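How do I get a tuck-flap box to fold up square?

posted by Plirndale_Paper, May 3, 2021

Hello everyone! I make small batches of soap and I finally treated myself to 200 flat mailer boxes, the one-piece kind with a lid that tucks in at the front. They looked so easy in the shop listing. I have now folded 14 of them and every single one leans. The back edge comes up a little crooked, and by the time I get to the front flap it doesn't want to go in at all — I end up pushing until the corner crumples. Am I doing the steps in the wrong order, or did I buy bad boxes?

brikholm_attic

Oh, I feel for you, I did the same thing with my first stack! Your boxes are probably fine. Before you stand anything up, lay the box flat and bend every crease all the way over, then let it relax. Go slowly on the long ones and run your thumbnail along them. I do a pile of 5 this way with a cup of tea before I assemble any.

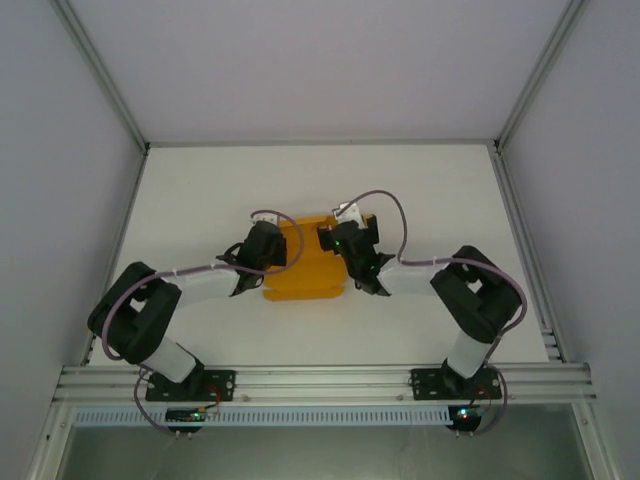
Once the creases are soft, raise the back edge first and hold both ends of it level while you bring the sides in. If one end gets ahead of the other, the whole box twists, and the front flap is where you'll feel it. Those little notches on either side of the flap are there so it can bend separately from the main panel, so check that they're cut clean through. On mine from Acuña Packaging they sometimes weren't, and a quick snip with nail scissors fixed it.

Vurkedport Crafts

Tape. I gave up on square years ago and mine all arrive okay.

soapdish_lane

I'd try the pre-bending too, and keep the boxes somewhere dry. Mine sat in the garage until October and went so limp that nothing would hold a crease. Also, round the flap corners with scissors if yours are pointy — they slide in much more easily.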